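Why Does a Cutting Board Have a Groove?

Have you ever helped somebody slice up a really ripe peach, the sort you have to eat leaning over the sink? Then you already know that fruit is full of juice, and that juice loves to wander off. It runs across the board, over the edge, along the counter and, if you're very unlucky, down the front of the cupboard and into your sock!

Lots of cutting boards have a clever answer to this. It's a shallow little ditch called a juice groove, and it works just like the gutter on a roof. Rain runs down the roof and lands in the gutter, and juice runs over the board and lands in the groove. It sits there until you're ready to tip it out or wipe it up (or, if it's peach juice and there are no grown-ups watching, have a quick taste).

Next time you're in the kitchen, have a look at where your board lives. Some families tuck it away in a cupboard, and some leave it out on the counter all day long, near the toaster and the kettle and the fruit, so it's ready whenever somebody feels like an apple. 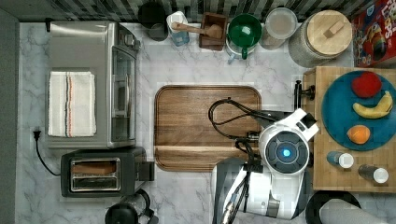 Now, what about the wood itself? If you look closely at a wooden board you'll find stripes and swirls, and those are called the grain. A tree grows a new layer of wood every year, just under its bark, and when the tree is sawn into planks those layers show up as lines. So the pattern on your board is a sort of diary the tree kept while it was growing, and no two are ever quite the same colour and shape all over.

Wood is kind to knives, too. A knife that keeps landing on something very hard, like stone or glass, soon goes blunt, but wood gives way just a tiny bit under the blade. That's why we cut on a board even when the counter is right there and perfectly flat.

Boards do need a bit of looking after, mind you. Wood drinks up water, and if it drinks too much on one side it can bend like a potato chip. Wash it with warm soapy water, dry it with a tea towel, and stand it up on its edge so the air can get to both sides. Never leave it soaking in the sink!

Something to try: ask a grown-up to cut an orange in half on a board with a groove, then watch which way the juice goes. Does it reach the groove by itself? What happens if you tilt the board, only a little?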